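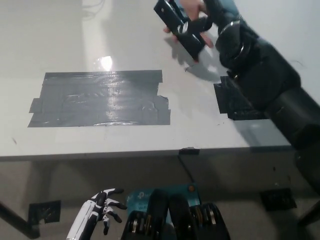
Ticket: Handover episodes dropping out at the upload check
Project: Drakis, bracket handover task
Raised by: Ginetti bench team
Status: Open, waiting on one more batch

Hello all, and sorry for the long one, but I would sooner put it all in one place than have you chase it through four chat threads.

We set out to record 200 handovers for the Drakis set, and the upload check has thrown out 19 of them so far. The message is the same each time: "grasp label missing at contact". The files open perfectly well and play through to the end, so my first thought (wrong, as you'll see) was that the labelling tool had fallen over.

What we tried, in order:

Restarted the labelling tool and sent the same files again. Same message, same files.

Swapped in the older Grestar settings. This made things slightly worse, so I put them back before anyone got cross with me.

Watched the rejected episodes at quarter speed. This was dull but well worth the tea. In the ones I watched, the glare off the tabletop is strong, and the contact marker comes up late, after the person has already let go.

Laid grey duct tape over part of the table to break up the shine. It isn't pretty, and the tape has a shine of its own when the lights are full up, so I'm not calling it a cure.

Reply from Rattanakul support, 14:20
Thank you for such a thorough write-up! Could you dim the overhead lights and record a fresh batch, please? Do hold on to the bracket for 2 seconds after contact as well – the marker needs a still moment to settle.

Update, 16:45
Lights dimmed, and 4 trial episodes went through the check without a grumble. I'll do a proper batch in the morning and leave this open until then. Please don't delete the rejected ones, as I'd like to try relabelling them by hand.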